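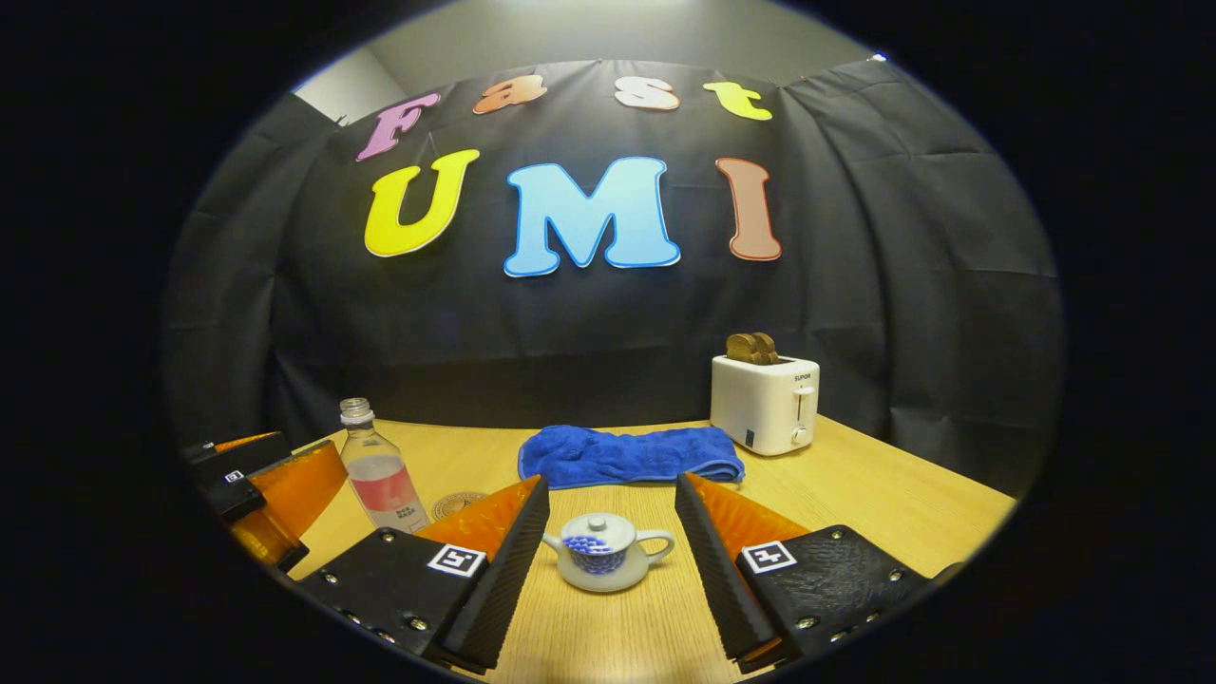 Lettering on student displays is often chosen late and with little thought for the person who has to read it from the back of a hall. This report sets out the findings of our project on legibility at the annual open evening of Clundness College, where course groups present their work on tables in front of hanging cloth. Bright cut-out letters with a white outline stand out well against black fabric, even where the cloth hangs in folds, and a large second row in bold capitals draws the eye before a smaller row above it. These two points, outline and size, became the main questions of the study.

Method

We prepared three test panels, each carrying the same short title. The first used thin printed letters, the second used bold letters with no border, and the third used bold letters with a white border. The card was supplied by Furnex and the backing cloth came from the college store. A total of 30 students read each panel from the rear of Lamont Hall and wrote down what they saw. Answers were entered in Pleno, the survey tool used by the department.

Results

The bordered letters were read correctly most often. Thin letters gave the most errors, chiefly between "a" and "o" in lower case. Color had less effect than expected — pale yellow did as well as dark red once a border was added. Creases in the cloth caused trouble only where a letter had been pinned at a single point and had begun to lean.

Limits of the study

All readings were taken under the same ceiling lights, and no reader stood to the side of the panels. A repeat is planned for September with more than 200 visitors, using both side and front positions.

The panels and answer sheets were returned to the department on 12th July.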